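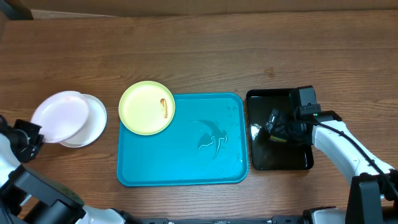 Table 2: three plates and a blue tray on the wood top.

Skidton Community Hall
Kitchen and Dining Room Inspection Checklist

Date: February 2, 2024
Inspected by: Ntombi Magagula
Copy to: Walter Condori, building manager
Last full inspection: October

Marks used: OK, FIX, WATCH, N/A

DINING ROOM

1. Floor clean, no loose tiles or raised edges: WATCH
Comment: The metal strip at the kitchen door has lifted at one end. It was screwed down in October and one screw has backed out again. Use a longer screw this time.

2. Tables steady, no splinters: OK
Comment: Tightened one leg bolt on the table nearest the piano.

3. Chairs sound, feet in place: FIX
Comment: Three chairs are missing rubber feet. They are stacked by the coat rack with tape on the backs. Please don't put them out for the Sunday lunch.

4. Exits clear and signs lit: OK
Comment: The side exit sticks in cold weather but opens with a firm push.

5. Posted room limit of 131 visible from main door: FIX
Comment: The sign is there but the bulletin board now covers half of it. Move the board.

KITCHEN

6. Refrigerator at 40 F or below: OK
Comment: 38 F at 9:15 and 38 F again before I left.

7. Freezer at 0 F or below: WATCH
Comment: Read 2 F. Ice build-up along the door seal. Needs to be defrosted, then read again.

8. Hand sink has hot water, soap and paper towels: FIX
Comment: No paper towels. Spare rolls are in the Ondport closet, top shelf.

9. Range hood filters clean: FIX
Comment: Greasy to the touch. Same comment as last time.

10. Fire extinguisher charged and tagged: OK
Comment: Unit 1385, needle in the green. Tag is current.

11. Dishes free of chips and cracks: OK
Comment: Went through the cupboard and threw out one soup bowl with a cracked rim.

12. Cleaning products kept away from food: FIX
Comment: A bottle of bleach was on the shelf with the flour. I moved it under the sink. The label was peeling, so I wrote the name on it in marker.

13. Gas shutoff reachable: OK

14. Dumbwaiter: N/A
Comment: Still locked off. This line can come off the form.

FOLLOW-UP

Walter to order chair feet and hood filters. The filter quote was $420 for the full set, which seems high, so get a second price first.
Items 5 and 8 can be done the same day.
I will read the freezer again after it is defrosted and write the number on this sheet.

Signed: N. Magagula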